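3.2 Personalization and the choice of gift

The second part of the study looked at how buyers choose between a personalized piece of jewelry and a plain one of the same price. We worked with Sata, a small online shop that sells engraved pendants, rings and bracelets, and asked its customers to complete a short survey after checkout. The survey stayed open through March and closed on 22nd April. It drew 1646 usable responses. Answers that left out the relationship between buyer and recipient were dropped, as this was the main variable of interest.

Respondents were asked who the gift was for, what the occasion was, and whether they had added an engraving. Those who had added one were asked what it said. We sorted the engravings by hand into names, initials, dates and short messages. Two coders, Kazmi and Figueroa, worked separately and then compared their lists. Most disagreements were over nicknames, which one coder had first placed under short messages. These were moved to names before the analysis.

Names were the most common choice for gifts to parents and grandparents. Dates were used mainly between partners, and in most of those cases the date was a wedding or an anniversary. Short messages were spread more evenly across occasions and tended to appear on bracelets, where there is more room for text. 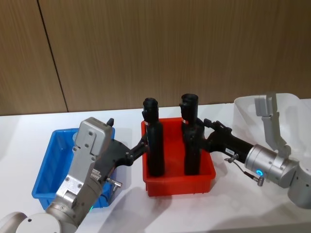 Figure 4. Blue bin and red bin on the white tabletop, with two upright black objects in the red bin.

Price had less effect than we expected. Engraving at Sata costs an extra 12 dollars on every item, and buyers of the cheapest pieces were nearly as likely to pay for it as buyers of the most expensive ones. Delivery time mattered more. An engraved order ships later than a plain one, and buyers who said they were shopping close to the occasion often gave this as the reason for leaving the engraving off. Several wrote that they would have paid more for a faster service.

We also interviewed 70 of the respondents by phone. Waaka and Nikzad carried out the calls, using the same list of questions each time. A common worry was that an engraved piece cannot be returned – a point made most often by people buying for someone outside the family. Buyers who knew the recipient well rarely raised it. Some had asked a brother or sister to check the spelling of a grandchild's name before placing the order.

These results agree in part with Strand's earlier work on the Rustad catalog, which found that family gifts were engraved more often than gifts to friends. That study used order records only and could not separate parents from other relatives. The difference we found between the two groups is taken up again in Section 4, together with the answers on repeat purchases.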